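Section 4: Running the Brick-Sorting Table on Open Day 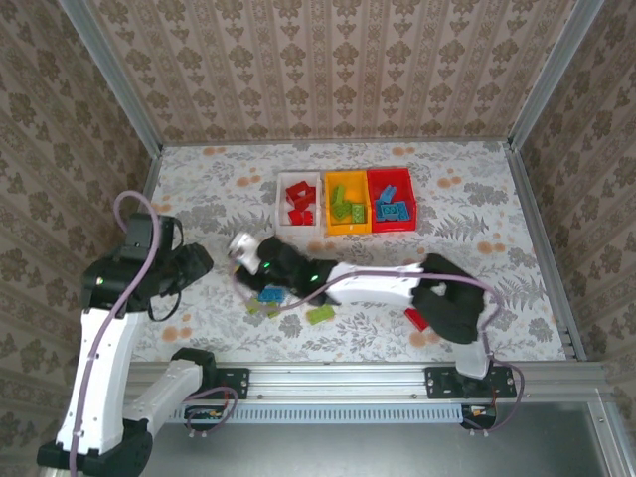
By now you have worked through Section 3, both arms have homed properly, and you are probably wondering how on earth you are going to keep a room full of visitors happy until the afternoon. Take heart! The brick-sorting demonstration is the friendliest thing the Dilum table does, and it has carried many of us through a long June open day. What follows is the routine Zdislava Procházka worked out for the Hrnčiar visitor hall, tidied up a little for general use.

Before the doors open

1. Wipe down the floor paper with a dry cloth. A crease under the gripper will cause more trouble than you would expect, so smooth it toward the walls with the flat of your hand.

2. Set the three bins side by side near the back: white on the left, yellow in the middle, red on the right. In the standard program the white bin takes the red bricks, the yellow bin takes the light green ones, and the red bin takes the blue ones. (Yes, children will tell you that red bricks belong in the red bin. They make a very good case, and you are welcome to change it under Bin Colors in the Nalia menu, but please do that before the first group comes in and not halfway through.)

3. Put a few bricks of each color in their bins and scatter a few more on the floor within reach of the arms. Visitors understand the job much faster when it looks half done.

4. Follow each lavender cable with your eyes from one end to the other. It should have enough slack to loop freely when the arm is raised, and it should never be pulled tight across a joint.

5. Turn on the power and wait for the green lights on the joints. Run program 111 once, all the way through, with no one near the table.

Note: Program 200 is the same routine at a slower pace. We like it for younger groups, who enjoy guessing which bin the brick is headed for.

Caution: Keep hands, sleeves, scarves and lanyards behind the front rail whenever the power is on. An arm that is standing still may only be waiting for its turn.

During the demonstration

6. Gather your group along the front and introduce the two arms before you start anything. Five minutes of talk is plenty -- they came to see it move.

7. Press Start and let one brick go into its bin without saying a word. Then explain what they just saw, and let the second one go.

8. If a visitor would like to place a brick, press Pause, wait for the tone, and switch the arms to Hold. Only then invite them forward, one at a time. Make sure everyone has stepped back before you press Resume.

9. If a brick is dropped, leave it alone. The program looks over the floor again at the end of each round and will try for it then, and your group will very likely cheer it on.

Note: Message 523 on the panel means that the gripper closed and found nothing between its fingers. Press Retry. If you see it several times in a row, stop the program and repeat the gripper check in Section 3.

Caution: The red stop button is for you, and for anyone else who feels uneasy. Point it out to every group. After an emergency stop, clear the table of loose hands and bags, release the button, and home both arms again before going on.

Between groups

10. Empty the bins and scatter the bricks afresh. Check under the arms too, where bricks like to hide.

11. Look at the cycle counter on the Vuretti panel. When it gets to nearly 1000, let the arms rest in the park position and inspect the gripper tips for wear, as shown in Section 6.

At the end of the day, park both arms, switch off at the panel first and then at the wall, and put the bricks back in their box with the lid closed. Section 5 covers packing the table for travel.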